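Vallport releases version 2 of its demonstration checking software, and asks buyers to test the claims themselves

Mimutdale, April 12, 2020

Vallport has released version 2 of Raltel, its software for checking and sorting demonstrations recorded with hand-held grippers before they are used to train a robot control policy. The company is making fewer promises for it than it did for version 1, and it would like customers to read the release notes before they read anything else.

Raltel takes in recordings made by a person carrying out a task with a gripper in each hand. It works out the path of each gripper, matches that path to the opening and closing of the jaws, and marks the stretches it does not trust. What is left can be passed to whichever training tool the customer already uses. The software does not train a policy and does not run a robot.

When version 1 came out last July, Vallport said that it would "remove the need for manual review". It did not. Customers still had people going through recordings by hand, and several found that the software had passed takes in which the estimated path jumped while a gripper was out of view. Vallport has withdrawn that sentence from its website.

"We wrote it on the strength of tests we had set ourselves," said Zhuoran Jin, who leads development of Raltel. "The tests used blocks and cups. They were easy to see and they stayed the shape we expected. I would be wary of any company that shows you only blocks and cups, and that includes us."

The new version has been developed on more awkward household jobs, many of them involving thin or soft items and wire racks. A rack is a poor thing to look at from a software point of view. Its wires are narrow, they all look alike, and the background shows through them, so depth estimates tend to land on the floor behind. Thin items bring their own trouble. Seen from the side there is very little of them, and a small error in the angle of the wrist is enough to miss a slot.

Raltel 2 deals with this by giving less weight to depth near wire structures and more to the motion of the gripper itself. It also gives each take a trust score and lists the reasons for it in plain text. Vallport does not claim that the score predicts how well a trained policy will perform. It has looked for such a link and has not found one it would be willing to print.
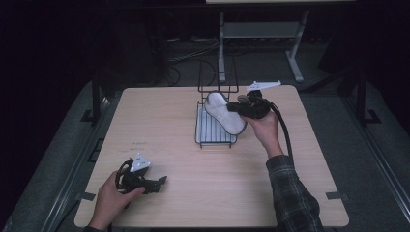
Czesław Jabłońska doubts that a trust score will change much, and said so when Vallport asked for comments on a draft of this release. A score tells a team which recordings are tidy, she argued, and tidy recordings are often the ones in which the person moved slowly and nothing went wrong. "If you throw out the messy ones, you throw out the recoveries. Then your robot drops something and has never seen anyone pick it up again."

Vallport accepts the point. For that reason Raltel 2 deletes nothing by default. Takes with low scores are kept in a separate list, and users can put them back one by one or by reason. A take marked for a fumbled grasp can be kept while one marked for a lost path is left out.

The company is also publishing a list of known faults. The one it considers most serious concerns the two-handed case: when the grippers pass close to each other, their paths can be swapped. A check has been added, and it catches the swap in most of the company's own recordings, but Vallport has no figures from outside its walls and is not going to guess at them.

Robotics firm Domański has used the new version during development. Lena Śliwiński, who manages data work there, said it had saved her team time on sorting and none on arguing about what counts as a good take. "We still watch the recordings. I would not want to stop," she said.

Raltel 2 is offered as an 8-week trial with all functions switched on. Customers are asked to run it on their own recordings. Existing licence holders can upgrade free of charge, and projects made in version 1 will open without conversion, although their takes must be scored again.

Press contact: Miłosz Sobczak, Vallport, Mimutdale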